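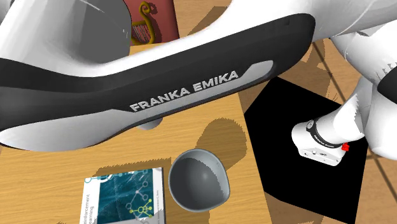

The first rule on Yanti Wattimena's list is that you write down what counts as done before you let the arm try anything. It sounds so plain that I nearly laughed when she read it to me over the phone, and then she told me how often she had skipped it herself, and I stopped wanting to laugh.

Wattimena keeps the house rules for simulated robot trials at Nadmont, a small outfit that spends its days asking robot arms to do ordinary things on a tabletop, with bowls and books and the sort of clutter most of us have beside the kettle. Her list began in May as a note taped to a monitor and it now runs to 2 full pages, single spaced, with a good many crossings-out (she is fond of those and won't let anyone tidy them up).

Most of it concerns the table. Every object gets a starting area, and the area is written down along with the object. If a bowl may start tilted, the sheet has to say how far. If a book may lie under the arm's path, that goes on the sheet too, and so does any object the arm might hide from the camera at the start. "People will spend a week on the gripper and two minutes on where the bowl goes," she told me, "and then they wonder why their numbers wobble."

The numbers have rules of their own. A task is run 200 times before anyone quotes a success rate outside the room, and 100 of those runs must use starting positions that weren't touched while the controller was being tuned. Failures are kept, every last one, with the seed that produced them, so that a colleague can bring the same bad run back up and watch it go wrong again. I asked whether that was tedious and she said yes, very, and went on to the next rule.

Not everybody is in love with the list. Bouvier, which trades test tables with Nadmont, thinks the limits on lighting are too tight, and would like deeper shadows and odder backgrounds allowed from the start. Dullier has gone the other way and asked for a fixed light on every table. Wattimena has sided with Bouvier on the backgrounds and is still thinking about the shadows - she has changed that paragraph so many times that the margin is mostly arrows.

There is a longer section, too, about carrying results over to a real arm, and she is firm on it. Speed limits come down first. Somebody stands within reach of the stop button, and that somebody isn't also the person typing. A good score in simulation gets you a slot on the real table at Bokow, where the hardware lives, and it doesn't get you out of the safety check when you arrive.

The next version is due to go round to all the partners for comments. She already has nearly 135 from the last one, filed in a folder by rule number, and she was on the ones about bowls when I called.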